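Drinks table check, Jendley room
Filled in by Dace Kalniņš, 1/14/26

I do this one before anybody gets poured a drink, and I've left my comments in so Tarmo can see what I was on about. Tarmo, feel free to scribble on it!

1. Table surface
Smooth and white right across, which I love because a spill shows up straight away. PASS.

2. Tape at the back corners
Blue tape at both back corners. Please press the ends down when you wipe the table — a lifted end collects crumbs like you wouldn't believe. PASS, check again next time.

3. Cups
Plastic only on this table, no glass. Stand them upright near the back so a stray elbow doesn't send one flying. Green, pink and blue is my favourite set (everyone remembers their colour, so fewer mix-ups). Have a look inside each one for cracks or old drink rings. PASS on placement.

4. Bottle
Small plastic bottle, screw cap, dark soft drink. Keep the cap on until the cups are ready, and check the ring under it before you twist. If it's already split, put the bottle aside and grab another one.

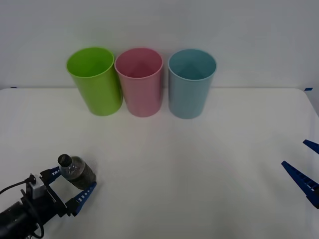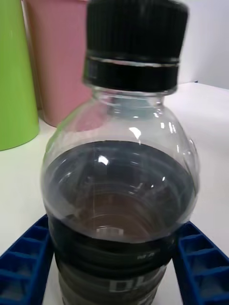 5. Pouring
Slowly, please! Fizzy stuff climbs fast and these cups are tall, so you can't always see how far up it's come. I stop at 185 mL and let the foam settle before topping anything up. Cap back on between pours.

6. Spill kit
Two cloths and the Zondlow spray, on the hook by the door. One cloth was missing when I looked. FAIL — I'll bring one from home.

7. Floor
Dry, no cords across the walkway. PASS.

Still to do: new cloth, and more spray before July.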